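7. Running the Button Bench for Visitors

Read this section the evening before an open day. Reading it at 8:55 with a line at the door has been tried.

The button bench is the station visitors like best at Plamimholm, well ahead of the pallet stacker that cost more than the building's roof. People understand buttons. They will stand through a full cycle of an arm pressing one and then ask to see it again. Your job is to let them, safely, and to keep the talk under five minutes.

7.1 Before the doors open

1. Switch on the arm at the wall cabinet and wait for the ready tone. It is a cheerful tone. Do not trust it until the Clullis screen also says READY.

2. Set the quilted mat on the right half of the table. It may hang over the front edge a little. Stop straightening it.

3. Put the long four-control box on the mat: selector knob, two greens, red. Keep the red button at the arm's end.

4. Line up the three larger pushbutton stations along the back edge. Two of them have the big red mushroom buttons. Visitors will want to hit these more than they have ever wanted anything.

5. Have the operator put on the gloves and stand behind the table. Run one press on each control with no audience.
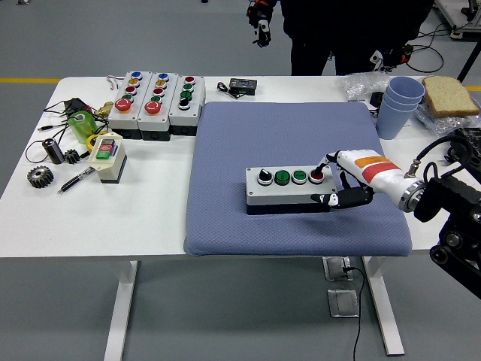
6. If a press lands off center, rerun the hand alignment (Section 4.3) and try again. If it lands off center a second time, rerun it once more and lower your voice when you discuss it. Early visitors have good ears.

NOTE: The stop that matters is the one on the wall cabinet. The mushroom buttons on the table are demonstration pieces and will stop nothing. Tell the whole crew this, including the ones who told you.

7.2 The demonstration

1. Bring visitors up to the yellow line in groups. The crew member at the front does the talking. The operator does not talk, wave, scratch, or answer the phone while the arm is live.

2. Introduce the operator by name. Ilango Chowdary, who ran the bench all last season, got more applause than the arm on one Thursday and has been hard to live with since.

3. Announce the button before the arm goes for it. "It will now press the red one" is plenty. Do not promise a speed.

4. Let the arm press, release and back off. Wait for the noise from the group to die down.

5. Move to the grip. The hand takes the box by its right end and holds. Leave it there for a slow count so that the people at the back can get their phones up.

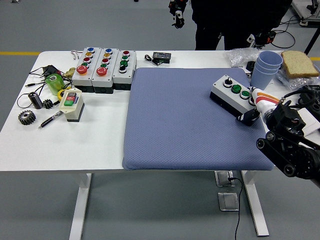 Fig. 7-2. Gripper holding the right end of the control box.

6. Open the hand, back the arm away from the box, and invite questions.

CAUTION: Keep fingers, sleeves, lanyards and small children on the far side of the yellow line whenever the arm is live. A parent's assurance that "he never touches anything" is not a safety device.

CAUTION: Do not hand a visitor the gloves, however nicely they ask. The gloves are matched to the operator at start-up, and on any other hands the arm will do something interesting.

7.3 Questions you will get

"Is it thinking?" No. The operator's hand moves and the arm follows. Some visitors are let down by this and some are relieved. Give both groups the same answer.

"How many times can it do that?" The bench is rated for 2,000 presses between inspections. Last season it logged 3,543 across the whole run, with one inspection in the middle, as the schedule requires. Somebody will do the subtraction out loud. Let them finish.

"Why does it need a cushion?" The mat gives a little when the hand comes down too hard, and saves the tabletop and the box. It was ordered from Hsiao along with the spare fingertips.

"Will it take my job?" Send these to the front desk. The front desk has a leaflet.

7.4 Shutting down

1. Park the arm. Wait for the second tone, which is the same as the first tone.

2. Have the operator take off the gloves and hang them on their charger, left glove on the left. The charger will accept them the wrong way round and quietly charge neither.

3. Write the press count in the bench log. If it has passed 900 for the day, check the fingertips for wear before you go home.

4. Switch off at the wall cabinet.

NOTE: Error 5 at shutdown means the arm believes it is still being watched. Step back over the line and try again.

Related sections
4.3 Hand alignment
6. Grultance carrier: moving the arm between rooms
8. The pallet stacker (short version)
Appendix B. Spare parts and fingertips

Plamimholm Open Day Crew Manual | Questions: ask at the front desk | Back to top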